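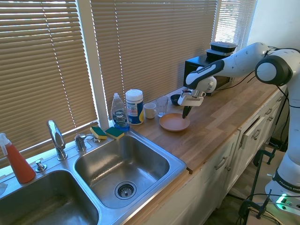 The dishes were never the hard part of the shift, one Stodley kitchen attendant wrote in a staff newsletter, and the hard part was being called away from them every five minutes. The remark is often repeated in discussions of the Stodley kitchen program, which introduced robotic arms into staff kitchens and changed the work of the attendants who look after them.

The Stodley kitchen program is a workplace automation project run by Stodley, an office services company based in Roltov. It covers 17 staff kitchens in office buildings that the company maintains for its clients. The program uses robotic arms to handle plates, mugs and other small items at the counter, while attendants keep responsibility for washing, cleaning and stocking. The scheduling software used with the arms is called Jullumeck.

Background

Stodley employs 346 people, most of them cleaners, kitchen attendants and front desk staff. Before the program began, each attendant looked after two or three kitchens on different floors. The work consisted of clearing counters, washing items left at the sink, wiping surfaces and refilling soap, wipes and paper goods. Attendants were also expected to answer calls about spills and missing supplies, and these calls took priority over the dishes.

An internal review found that much of the attendants' time went into walking between kitchens to move a small number of items. The company chose to automate this part of the job first. Dishwashing machines were considered for all sites but were ruled out in the older Roltov buildings, where the cabinets could not be altered under the lease.

Work at the counter

A typical staff kitchen has a double sink, a short run of counter and a microwave, with dish soap and sponges kept close to the faucet. The arm works over the open part of the counter. It picks up one item at a time with a gripper and sets it down in a marked area, where the attendant sorts and washes it on the next round.

Plates are harder to pick up than mugs or glasses. A shallow plate lying flat leaves little room under its rim, and the gripper has to approach close to the edge. Early settings caused many failed attempts, and attendants were asked to leave plates overlapping the counter edge. This instruction was dropped after the grip settings were changed. – Drinking glasses are still handled at a lower speed than other items.

The arms do not use cleaning products. Spray bottles and disinfecting wipes may stay on the counter, but attendants move them to the back so that the area in front remains clear. Items with food left on them are also left to the attendant.

Changes for staff

No attendant positions were cut during the first stage. Rounds became longer and less frequent, and each attendant was given one extra kitchen. Stodley described this as an even exchange. Some attendants disagreed – the walking had been reduced, they said, but the extra kitchen came with its own supply closet, its own calls and its own complaints.

Attendants received 260 minutes of paid training, spread over four sessions. The sessions covered stopping an arm, restarting it, clearing a dropped item and reading the Jullumeck job list. Repairs were kept out of the attendants' duties and are handled by Prado, a maintenance contractor. Attendants who report faults are not required to stay with the arm until a technician arrives.

A separate pay grade for trained attendants was added in January, after staff pointed out that restarting an arm was not in their job description. The grade applies only to those who have completed all four sessions.

Office workers who use the kitchens were given a one-page notice. It asks them to keep hands and phones away from the counter while an arm is moving and to use the stop button if anything looks wrong.

Results

During the first review period, the arms moved 3,344 items. Breakage was recorded separately by site, and the company did not publish a combined figure. Attendants reported less reaching over the counter and more time spent checking the job list. Requests to hide the list during breaks were granted in a later version of Jullumeck.

Two kitchens went back to manual clearing at the request of the tenants, who found the arms slow at lunchtime. The equipment was moved to other floors in the same buildings.

See also

Office cleaning
Service robot
Job redesign
Workplace safety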